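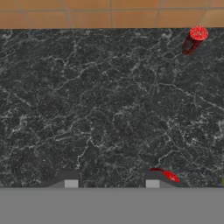 Dark gray countertop with white veining, tiled floor behind.

Tindoncombe Speedway: Progress Report to Nakpan
November 9, 2025 | By Samran Prasertsri
Filed under: Racing News, Youth Series

What a season! The Rella truck team ran all 800 laps on our schedule and finished every race but one – a broken axle at the Trarex round. Your grant paid for the new catch fence, and it's up along turn three. We still owe you the noise survey.

Next is the junior series. It opens in January with 600 seats on sale, and I can't wait to see those kids race.

3 comments | 14 shares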